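Lucero swept the last of the breakfast things off the big white table and tipped out her bag. Tonight was the Riltberg game! Nelu had sent the rules from Drestham: each player picks one thing and tells its story, and the others have to believe it for ten whole minutes.

"I want the banana," said Venkatesh, before he even had his coat off.

"Everybody wants the banana." 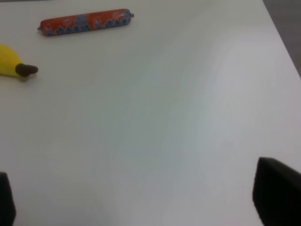
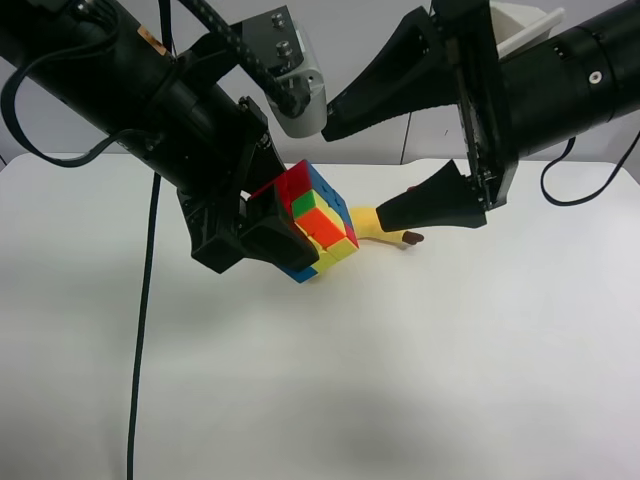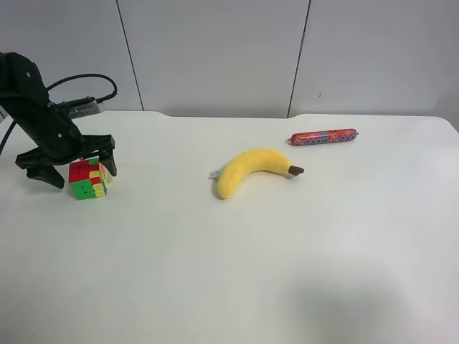 "Then I'll take the cube," Yasir said, delighted, "and it's a city! Every color is a street, and the streets keep moving, so the mailman has been lost since January."

Lucero laughed so hard she had to sit down. She believed in that mailman completely, and she wanted to know what was in his bag.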